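Home Topics Machines How Things Work Glossary For Teachers

Choosing a hand for a robot

A robot arm can reach, turn and lift, but it cannot hold anything until something is fitted to its end. The part that holds is called a gripper. There are many kinds, and engineers test them against each other before they pick one.

At the Drundley workshop, Agnese Kļaviņa and Mārtiņš Kütt compare grippers by giving each one the same job: clearing and laying a meal tray. The arm stays the same. The computer that moves it, called the controller, stays the same. Only the gripper changes. If two parts changed at once, the testers would not know which of them had made the difference.

Three grippers were tested in July.

Ellari has two stiff fingers that narrow towards the tips.
Peng has three soft rubber fingers that bend round an object.
Flilineo has a suction cup and no fingers.

Each gripper made 37 tries at every object. A try counted as a pass if the object was lifted, held for 8 seconds and put down without being dropped.

What the wrist camera sees

A small camera is fixed near the robot's wrist, so it moves wherever the gripper moves. It looks along the fingers towards the tray. Things close to the fingers are easy to line up. Things at the side may be only partly in view, and the controller then has to move the arm before it can judge their shape.
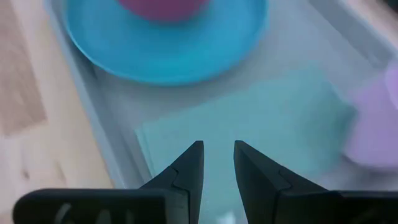 Why flat things are difficult

A plate has a rim, and a finger can get underneath it. A cloth square lying flat on a tray has almost nothing to get underneath. Two stiff fingers must press down gently, close, and pinch up a fold. Press too lightly and they slide over the top. Press too hard and the arm stops itself for safety.

Suction has a different problem. Air leaks through the tiny holes in cloth, so the cup cannot keep its grip. On a smooth plate there are no such holes.

Reading the results

Ellari was the best at cloth. Flilineo was the best at plates and failed every try at cloth. Peng was the best at cups but took the longest, at 46 seconds for its slowest try.

No gripper won at everything. Mārtiņš chose Ellari for the next set of tests, which will use 9 objects.

Words to know

Gripper: the part of a robot that holds things.
Controller: the computer that tells the arm how to move.
Suction: holding something by drawing air away from it.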